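Ganero, Finally

9 March 2022

I have been meaning to write about the Ganero record for weeks, and every time I sit down to do it I end up playing the thing instead, which I suppose is a review of sorts. Side one has six songs and I could hum you any of them in the shower (my poor neighbors already know this).

For those who haven't met them, Ganero are a four-piece who started out playing weddings and then got tired of weddings. I first heard them in July at Vuka, that narrow little club with the pillar right where you want to stand. They were the opening act and there were maybe a couple dozen of us in the room, most of us still at the bar. Then Themis Sfakianakis came out with his accordion, sat down on a folding chair, and played one long low note until people stopped talking. I put my drink down on the floor and forgot about it!

The album is called Politis, and it's a quieter animal than the live show. I'll admit that bothered me the first time through. I missed the stomping. I missed the drummer yelling. But around the third listen "Harbor Road" got hold of me, with that fiddle part that keeps starting over as if it has forgotten where it was going, and now I think it may be the best thing they've done. "Two Coats" is lovely too, and sadder than I remembered from the club.
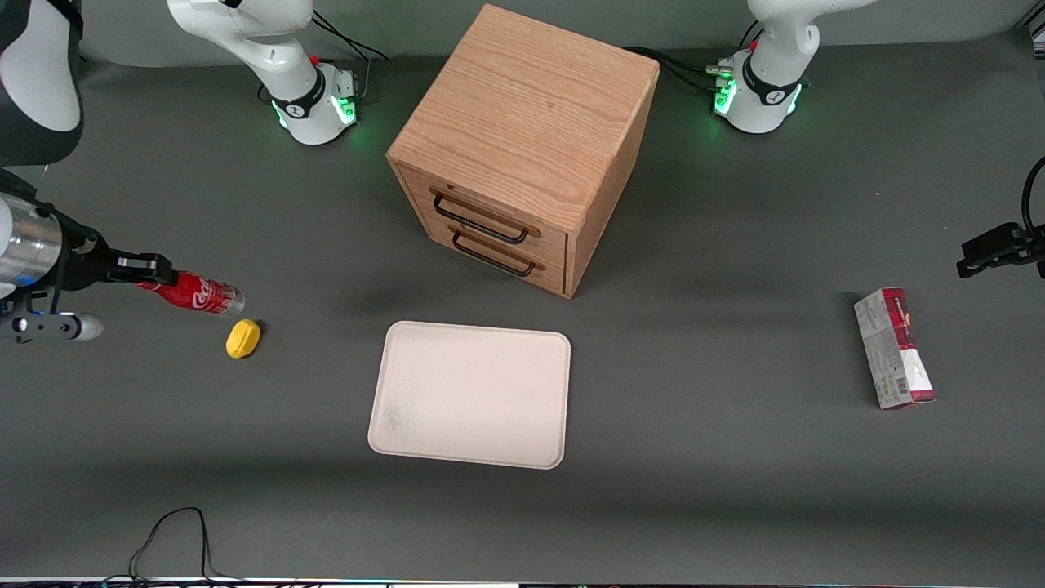 The one song I still skip is "Lantern," and I feel bad about it, because Themis sings it so carefully. It's the drum machine. They have a wonderful drummer, so why give him the afternoon off? My sister disagrees with me completely and says it's the only track you could dance to, and she did in fact dance to it in my kitchen, so I have been outvoted.

I bought the vinyl, number 703 of the pressing, written on the back in blue pen. The sleeve is thick and smells like a new schoolbook. If you don't have a turntable, the download sounds just fine too. I played it off my old Asus laptop all through the first week while I waited for the mailman, tinny speakers and all, and still got goosebumps at the end of side two.

They're back at Vuka in the spring, and I'll be there early this time, on the good side of the pillar. Come say hello if you see me.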